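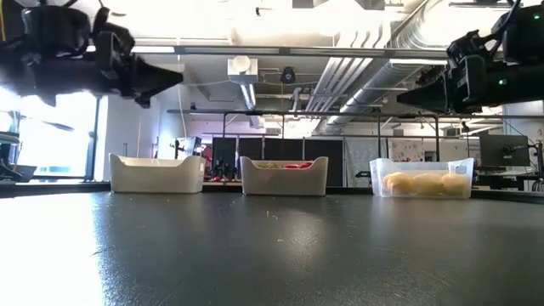 Budgeting for a second two-arm sorting cell: what did you forget to put on the list?

trusalgate_tom
Posted 20 Jul 2021
Hi all, long-time reader and very occasional poster. We run one cell for sorting produce into bins, two arms facing each other over a gray table with the three bins lined up at the back (two white tubs and a clear box), and I've been asked to price up another one just like it for January. The arms and grippers are the easy part, I have the Solto quote in hand and it's more or less what we paid before. It's everything else that worries me! Last time I left out so many little things that I spent the whole spring going back with my hat in my hand. What would you put on the list that a first-timer wouldn't think of?

marnie_k
Fingertips. Please, please buy spare fingertips with the grippers and get them on the same purchase order. Ours are the long pointed kind too and they do get bumped into each other when two arms share one table, especially while new people are learning. I paid 63 dollars apiece from Denex and I wish I'd ordered twice as many, as the wait was worse than the price.

Oldbelt
I'd think about window blinds before anything else. You've got a big bright window on the left and glare all down that side of the table. We fought that for months with camera settings and then somebody bought blinds and a darker mat, and I felt pretty silly. Set aside money for lighting too while you're at it.

trusalgate_tom
Blinds, yes, good one. I had the lights down but not the blinds. Marnie, was that 63 with shipping?

marnie_k
Before shipping, and shipping was not kind.

sutcliffe_fan
I'm going to disagree a little with the whole plan, and I hope you'll take it in the friendly way it's meant. Do you need two arms on the new one? We bought a Sutcliffe single-arm setup after our two-arm cell and for picking vegetables out of one bin and dropping them in another it does all we ask. Half the service contract, half the spare parts, and a lot less time spent keeping the arms out of each other's way.

Oldbelt
Can't agree there. If the new cell is different from the old one you lose all your shared spares and your people have to learn two systems. I've lived through that and the savings were gone before the year was out.

sutcliffe_fan
Fair enough, it depends on how many folks you have. We're a small crew and everybody learned both in a couple of weeks.

Austra Kalniņš
Hello Tom, I look after purchasing for a lab with a similar rail frame behind the tables, so a word on that. Get the frame quoted with the feet, brackets and cable ties included. My first quote was 1,030 dollars and it was for bare rails, and I didn't notice until the boxes were on my floor. I also keep around 1,000 dollars back for bins, mats and the fake or real vegetables, whichever you use. Bins sound like pocket change, but if you change the shape halfway through you'll be redoing your drop positions, so buy extras of the same tub now while the store still has them.

trusalgate_tom
Austra, thank you, that is just the kind of thing I was hoping for. The bare rails would have caught me for sure. I'm still leaning toward two arms, but I'll ask for a single-arm price as well so I can show both (my boss does like a choice). Does anyone have a feel for the service contract, is year one worth paying for or do you wait?

Oldbelt
Pay for it.

marnie_k
I'd wait, ours sat unused until month eleven. But ask Solto if they'll let you add it later at the same rate, and get that in writing.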